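Why does a sandwich come in a triangle?

Reading time: 6 minutes

I had a sandwich for lunch on Friday, the sort you buy ready made, and while I was chewing it I started wondering. Who decided it should be a triangle? Why is it wrapped up so tightly? And why does the bread go all horrible if you leave it out on the side? I wonder about this sort of thing quite a lot, usually with my mouth full, and then I have to go and find out. So get yourself a snack (a proper one, you'll be hungry by the end) and I'll tell you what I learned.
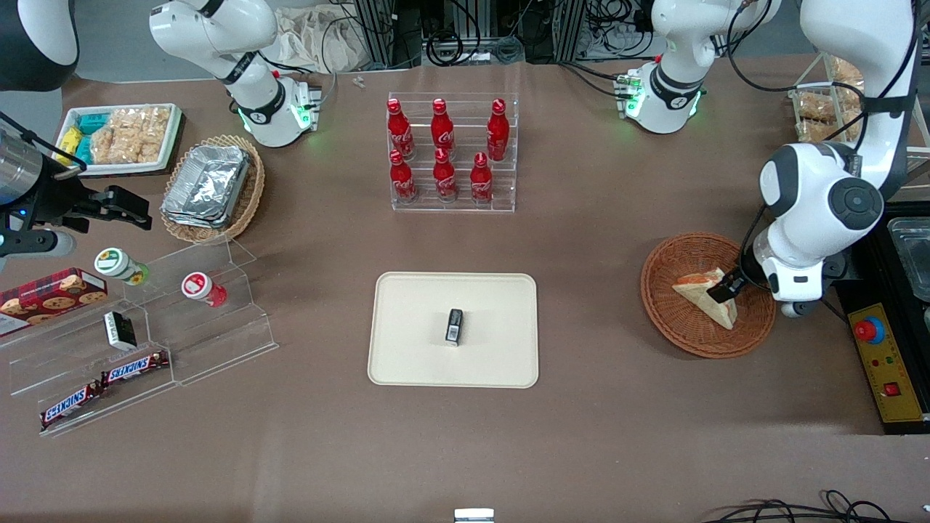
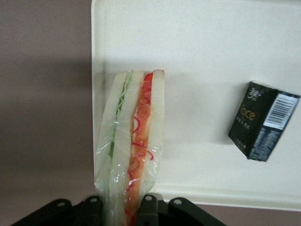

Let's start with the triangle, as that's the bit everyone asks me about.

Most sliced bread is more or less square. When you put two slices together with something tasty in the middle, you've got a square sandwich, and a square sandwich is quite a big thing to get your mouth around. So people cut it. You can cut it straight down the middle and get two rectangles, or you can cut it from one corner to the opposite corner and get two triangles. Both ways give you exactly the same amount of sandwich! I know it doesn't feel like it. My little cousin will swear until she's purple that triangles are bigger, and I've given up arguing.

You can test it if you like. Take two square bits of paper the same size. Cut one down the middle and one corner to corner. Now weigh the halves on the kitchen scales (you might need to use card if your scales don't notice paper) and you'll find that a half is a half, whatever shape it is.

So why do they feel bigger? Well, look at the cut side. When you cut from corner to corner, the cut is longer than when you go straight down. A longer cut means more of the filling is showing, and more soft edge with no crust on it. Your eyes see all that lovely middle and tell your tummy there's loads of it. Shops like this too, of course. If you're choosing your lunch from a shelf, you want to see what's inside, and the cut side is a little window. Nobody picks a sandwich by looking at the crust.

The pointy corners help as well. A triangle gives you an easy place to begin, so you can take your first bite without getting mayonnaise on both cheeks. I still manage it, but I'm a messy eater.

Now, layers. Sandwich makers think about layers much more than I expected. I asked Carola Görtz, who makes sandwiches for a café in Larstead, and she told me that the order matters nearly as much as the flavour. Think of bread as a sponge. If you put a juicy slice of tomato right on top of a sponge, the juice goes straight in, and by lunchtime you've got pink mush. Yuck.

There are two good tricks for stopping that. The first is butter, or anything else with plenty of fat in it. Fat and water don't like to mix, so a thin layer of butter, spread right up to the edges, keeps a lot of the juice out of the bread. It's a bit like a raincoat. Carola says most children (and most dads) put a blob in the middle and leave the corners bare, and the corners are where the sog gets in!

The second trick is lettuce. If you dry a leaf really well after washing it, you can lay it against the bread and put the wet things on the other side. Frilly lettuce is nice because it's crunchy and a bit springy, so it fills up the gaps. But you do have to dry it. A wet leaf is worse than no leaf.

And then there are the sandwiches that have an extra slice of bread in the middle. I love these. You get bread, filling, bread, more filling, bread, and it means that two fillings can share a sandwich without getting mixed up. The middle slice has a hard life, though, as it gets juice from both directions. If you're making one at home, butter the middle slice on both sides. It's fiddly and you'll get it on your fingers, but then you get to lick your fingers (after you've finished making everybody else's, please).

Right, wrapping. This was the part that surprised me most.

I'd always thought the plastic was there to keep the dirt off, and it does do that. But it's also there because of the air. Bread has water in it, even though it doesn't look wet. If you leave a slice out on a plate, some of the water creeps away into the air and the outside goes hard and dry. You can see this for yourself with a very easy experiment.

You will need:
Two slices of the same bread
A plate
A food bag or some cling film
A bit of patience

Wrap one slice up snugly and leave the other one on the plate with nothing over it. Check them after 30 minutes, and then again before bed. Give each one a gentle poke. I did mine in the kitchen and by bedtime the bare slice had gone stiff at the corners and the wrapped one was still bendy. Don't eat them after all that poking, and ask a grown-up where to put them when you've finished.

Here's a strange thing, though. Bread goes stale even when it is wrapped up and no water can get out! Inside bread there's something called starch, and when bread is baked the starch goes soft and stretchy. Afterwards, as the bread sits about, the starch slowly goes firm again. This happens faster in the fridge than it does in the bread bin, so a plain loaf is usually happier out of the fridge. A sandwich with meat, egg, fish or cheese in it is different. That one does need to be kept cold, because tiny living things called bacteria can grow in the filling, and some of those can make you poorly. Slightly firmer bread is a fair swap for not being sick.

A snug wrapping does one more job, and it's a simple one. It holds everything together. Have you ever picked up an unwrapped sandwich by one corner? The filling makes a run for it. Wrapped up, it stays put, even when your lunch gets squashed under a PE bag.

Not every food wants the same sort of coat, you see. Rice crackers are already dry, and that's how we like them, so their bags have the opposite job. They keep the damp air out! Leave a rice cracker on a plate overnight and it goes bendy and sad. So the bread goes hard because it loses water to the air and the cracker goes soft because it takes water in, and they could be sitting side by side on the very same table. I think that's brilliant.

Fizzy drinks need something else again. The bubbles are a gas called carbon dioxide, which has been squeezed into the drink, and it will wander off as soon as it gets the chance. That's the hiss you hear when you open the lid. A drink needs a strong container with a tight top, and paper would be no good at all.

Hot food often goes in foil. Foil containers don't mind being hot, and they're light, and when they're empty they stack one inside another so they hardly take up any room. Ask a grown-up before you put one anywhere near a microwave, because metal and microwaves have to be treated carefully and the instructions aren't the same for every oven.

If you're setting out a picnic or a party table, you can use all of this. Put the crackers out last and keep the bags shut until people are hungry. Leave the sandwiches wrapped until everybody has sat down. Baskets are good for anything that won't leak, and a tray with an edge is better for things that slide about. I like to stand the drinks where small people can reach them without leaning across the food, having once seen a whole sleeve go through the hummus.

I've got one last job for you. Next time you have a sandwich with your lunch, look at the side before you bite it and see if you can name the layers in order, from one slice of bread to the other. Is there anything between the bread and the wet bit? Would you have done it differently? Draw your own best sandwich, sideways on, with a label for each layer. Mine has cheese, cucumber, a dry leaf of lettuce and far too much pickle, and I've buttered it right up to the corners.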